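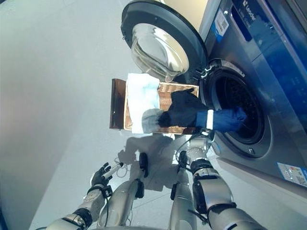

From: Renzo Sala
To: Tumton robot users list
Date: 26th March
Subject: Re: Arm stop during laundry loading, closed as fixed?

Vittoria Amato wrote:

> Hi all,
>
> Following up on the protective stops during the washer loading
> task. Grasso went through the controller log and found the
> Breltum watchdog tripping at 300 ms. Their view is that the
> arm was healthy and the planner was late with a new target
> while the hand was inside the drum opening. They have raised
> the limit and pushed the update to our unit and to Hendent's.
>
> We ran the task again after the update and saw no stop. Unless
> anybody objects I will mark the fault closed and give the
> laundry corner back to the people who need it.
>
> Vittoria

I object. Sorry to be the one holding this up again, and I know the corner is wanted, but I don't think we have found the fault. We have found the message the fault produces.

A watchdog trip tells you that something didn't answer in time. It doesn't tell you why. Raising the limit makes the message rarer, and I would expect it to do that whether the cause was a slow planner, a bad connector or a cable being pulled tight. So a run with no stop after the update proves very little to me. One run, too. Before the update we had seven runs and four stops, and the first two of those seven were clean. If we had quit after those two we would have called it fine then as well.

What we know

All four stops came with the right arm at the drum, while it was feeding a garment in from the basket. None came with the left arm. None came on the reach down to the basket, where the planner has the same work to do and if anything more of it, with that soft pile of towel and clothes to make sense of. If the planner is late in general, I would like somebody to explain why it is only late in one place and on one side.

Grasso's answer on the phone was that the drum is dark and the depth data is poor in there, so the planner takes longer. Could be. It's a reasonable story and I would believe it if they sent me planner times for the drum and for the basket side by side. I asked for those. I got a chart of controller load with no units on it.

What I think is more likely

Cabling. There are loops hanging off the right wrist and down the forearm, and near the drum they have a rim, a latch and a hinge to meet. In the third stop I was standing by the button and I thought I saw one of the loops go tight just before the arm froze. I wrote "thought" in the lab book and I'll stick with that word. But a strained connector at the wrist would give you exactly a late reply, and it would give it to you at one pose and on one arm.

The other thing is the door. It swings wide over the basket, and with the basket up on the wooden step the glass ends up very close to the wicker rim. That leaves the arm a tight way round. The planner treats the door as fixed once it has seen it open. I have no confidence that it is fixed. A light knock on the rim would move it, and then the arm is planning around a door that is somewhere else.

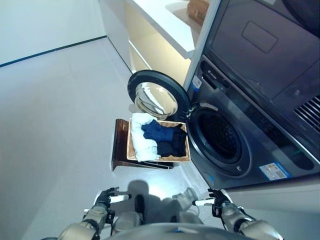 What I want before this is closed

1. Put the old limit back. I mean on our unit today, and Hendent should be told they may want to do the same. A longer watchdog means the arm keeps going for longer on old information, in a place where people reach in to pull out a sock. Grasso call the change harmless. They have not said what stopping distance they worked that out from, and until they do I won't stand inside the taped line with the arm live.

2. Tie the right wrist loops down with the soft wrap, leaving enough slack for full wrist roll, and check that slack by hand with the power off. Then run the task with nothing else changed. Please don't move the basket on the same day. Last September we changed three things at once on the drawer task and we still argue about which of them helped.

3. If it still stops, pull the basket back off the step and away from the door, and run it again. Mark the door position on the floor with tape before and after each load, so that we find out if it shifts.

4. Log planner time separately from the arm's reply time. The Breltum controller keeps both, they just get added together in the summary that Grasso reads from. Whoever has the admin login, could you switch on the long log? Mine was taken away when the accounts moved over.

On the "no stop" run

I looked at the recording of it. The arm pauses at the drum for longer than it does anywhere else in the load, then carries on. Under the old limit I suspect that would have been stop number five. So the delay is probably still there and we have told the controller to put up with it. I may be wrong about that, and the long log would settle it quickly.

Vittoria, none of this is aimed at you, you were handed a conclusion and passed it on. But please leave the fault open and leave the tag on the power switch. If the wrist cables turn out to be fine I'll say so on this list and Grasso can have their planner story back.

Two small things while I am writing. The stop button on the long lead has been left behind the white cabinet again, where you can't get to it from the basket side. It goes on the hook. And if you take clothes out of the drum between runs, open the lab book and write down that you did, because I have one load in there I can't match to anything.

I can do steps 1 and 2 tomorrow morning if someone will stand by the button.

Renzo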